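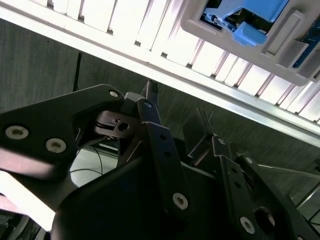 Underside of the slatted section and its rail, upper right corner.

Re: [bldg-controls] Louver actuators hunting at low wind, Trenusgate annex

On the list, a member at Irwood wrote:

> We have 16 louver banks on the south side of the annex, all driven from
> one Sallerska controller over a two-wire bus. Since the July firmware
> update, banks 9 through 12 move back and forth by a few degrees when the
> wind reading is low. The others hold still. I have swapped the actuator
> on bank 10 with the one from bank 3 and the fault stayed at bank 10.
> Supply at the panel is steady. Has anyone seen this? Is there a way to
> widen the deadband without reloading the whole site file?
>
> Also, is the position feedback supposed to be filtered in the actuator
> or in the controller? The manual says both in different chapters.

Taking the second question first: it is filtered in both places. The actuator averages its own pot reading before it puts a value on the bus. The controller then runs a first-order filter over whatever it receives. Before the July release the controller filter had a fixed time constant. In the new release it is scaled by the poll interval of the group, and the poll interval is read from the site file. If the site file was written by the old configuration tool, that field is blank for any group added after the first eight, and the loader puts in 2000 ms.

I think that is your fault. Banks 1 to 8 would have been in the original group. If 9 to 12 were added together later, they are being polled slowly and filtered slowly, and the loop gain was never set for that much lag. You get a small limit cycle. At higher wind readings the controller parks the banks at a fixed angle and stops correcting, so it would not show up there. Swapping the actuator would make no difference, as you found.

I can't explain 13 through 16 holding still. Check whether they are set to two-position mode. At Bellamy we had a late group set up that way by the installer and it was not on the drawings.

To check the poll interval without the configuration tool:

1. Connect to the service port on the controller and log in at level 2.
2. Type SHOW GRP ALL. The output is long, so turn on logging first.
3. Look at the column headed PI. A value that was set on purpose has no mark. A value filled in by the loader has an asterisk after it.

If you see asterisks on the group with banks 9 to 12, set the interval to match the first group and save. The command is SET GRP n PI value, then COMMIT. The change takes effect on the next poll and does not need a restart. COMMIT writes to flash but does not update the copy of the site file on your server. Pull a fresh copy afterward or the next upload will put the blank field back.

On the deadband: yes, you can widen it from the same prompt with SET GRP n DB value, in tenths of a degree. I would leave it alone until the poll interval is fixed. A wide deadband will hide the hunting, but the lag is still in the loop, and the banks will then overshoot on a large move. We ran Bellamy that way for one winter and wore out two linkages.

Bus loading is worth a look too. With all groups at the short interval you will have more traffic than before. We measured 153 retries per hour on a bus of roughly your length with one end resistor missing, and none worth mentioning after it was fitted. The counter is under SHOW BUS, field RTY. It resets at midnight, so read it late in the day. If the number is high, check termination at the far end first, then the shield bond at the panel. The shield should be bonded at the panel end only.

One more thing about the manual. The chapter on feedback in the current revision still describes the fixed time constant. The release notes have the right formula but give the units as seconds, and the controller takes milliseconds. Go by the prompt help (HELP PI), which agrees with what we measured.

If the PI column has no asterisks anywhere, please post the SHOW GRP output for groups 1 and 2, the exact firmware string, and a few minutes of position log from bank 10 next to a bank that holds still. Raw counts are better than degrees. Attachments over the list limit get stripped, so trim the log or paste it in the body.

Maintenance lead, Bellamy site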